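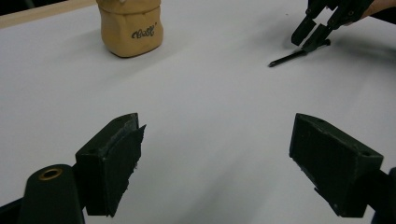 Prokcombe Evening Classes
Household Basics, Handout 8
Notes by Ese Aliyu

Clearing a Work Surface and Passing Things Across It

Start with the table. Take everything off it, wipe it down, and let it dry before you put anything back. A plain white top shows crumbs and pen marks quickly, so check it from a low angle with the light coming toward you.

Keep the middle of the table free while you work. Items waiting to be sorted go on a chair or the floor, never along the edge.

1. Long, thin items

Rods, handles and pens roll. Pick them up one at a time and keep them upright when you pass them to someone else. The giver holds the upper end. The receiver opens a hand on both sides of the lower part, closes it, and says "got it." Only then does the giver let go.

A glossy black rod with a silver-colored collar near the top makes a good practice piece. Hold it above the collar and leave the long section below clear for the other person.

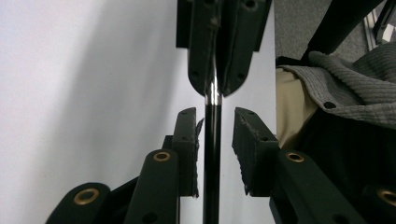

2. Flat items

Slide sheets and folders to the edge of the table and take them from underneath. Pass them with the short side first.

For next time: read page 21 of the Trellport workbook and practice the upright pass with a partner. Change roles after each pass. Bring a dry cloth to Room 424.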